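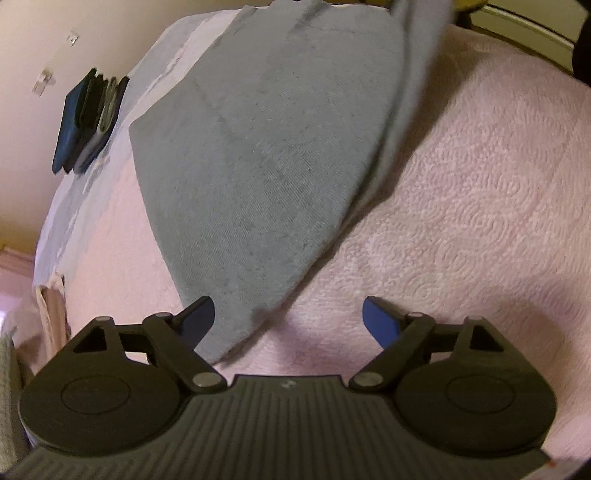 Folding on the bed, and other February comforts

Dear all,

It has been a gray, sleepy sort of month so far, and I've spent a good deal of it doing laundry (and then, of course, the part after laundry, when everything gets carried to the bedroom and sits there looking at me). Stefaniia Horobets wrote in to ask where people do their folding, and I was so pleased, as I have opinions! I'm a bed folder and always have been. A quilted cover is lovely and soft under your hands, and you have room to spread a big piece right out, smooth the creases with your palm and bring the corners in without anything trailing on the floor.

Josiane Royer prefers her kitchen table, and says her back thanks her for it. We've agreed to differ.

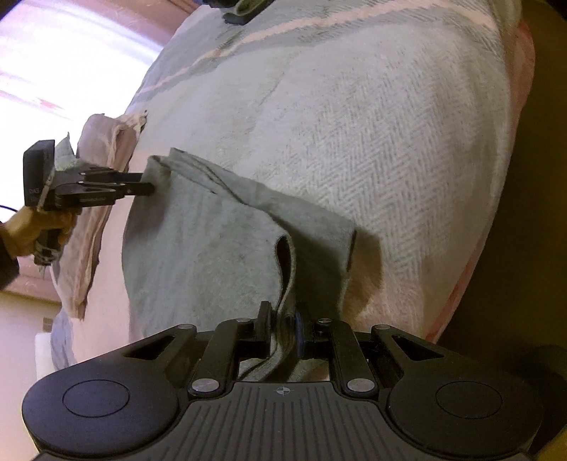
HOME & LINENS

Felt and other thick cloths do like to curl back at the corners, so pinch the fold where you want it and lay the rest out flat before you go any further. If you have a blanket on the bed, a nice herringbone say, leave it there and work on top of it. Dark clothes I fold narrow and stand side by side, and they do tip over now and then, but I can find the navy one without digging.

Send me your own ways, long letters welcome, and I'll put a few in the next issue of the Getden letter.

Warmly,
Capucine Brunet

Search this site Go
Last updated: 11 February 2025
Contact us | © Getden | Back to top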